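Drirnis: A Task Sequencing and Motion Planning Layer for Two-Arm Household Tidying

Final project report, Department of Control and Computing
Submitted in May

1. Summary

This report describes Drirnis, a software layer that decides the order in which a two-arm robot carries out a tidying task and plans the arm movements for each step. The work builds on the Netedico control library used in the department's teaching laboratory. Three parts are covered: the sequencing module, the planner, and the handling of camera input while the robot is moving.

2. Aims

The project set out to replace the fixed scripts used in earlier coursework. Under those scripts each arm followed a stored list of positions, and any change in the room meant that the list had to be rewritten by hand. The new layer was required to accept a goal such as "place the cushions on the chair", to divide it into steps, and to assign each step to the left or the right arm.

3. Software design

The sequencing module, named Phromma, holds the task as a tree of 8 step types. Each step states what must be true before it begins and what should be true when it ends. If the second condition is not met, the step is tried again or passed to the other arm.

Arm paths are found by a sampling planner with a limit of 600 milliseconds per request. Both arms are planned together when their working areas overlap. Where they do not overlap, each arm is planned alone - this shortened the waiting time between steps and simplified the code.

4. Perception

Soft objects change shape when touched, and a fixed model of a cushion was found to be of little use. The perception module therefore stores only a rough outline and a main colour for each item. A set of 707 labelled camera images was prepared for tuning and checking the module.

Blur was the main source of difficulty. When the head camera moves, edges spread and small items merge with whatever lies beside them. A sharpness check, written in the Trudska logging tool, now scores every image before it reaches the outline step. Low-scoring images are kept in the log but are not used to update object positions. 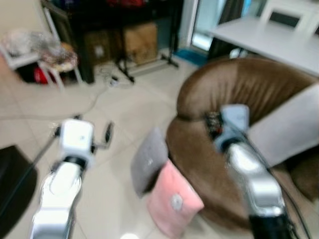

Figure 1. Head camera view with strong motion blur; the right gripper is in contact with the chair seat and two small pillows are on the floor.

5. Results and further work

The sharpness check agreed with manual sorting for 97 per cent of the labelled images. Most of the remaining errors involved plain surfaces, such as pale floor tiles, where a sharp image contains few edges and is scored too low.

The planner met its time limit in single-arm requests but exceeded it in some joint requests close to furniture. It is recommended that the limit be set separately for the two cases. Contact with soft furniture also requires attention, as the present software treats a chair seat as a rigid surface and stops the arm earlier than necessary.

The source code and the labelled images have been deposited with the department.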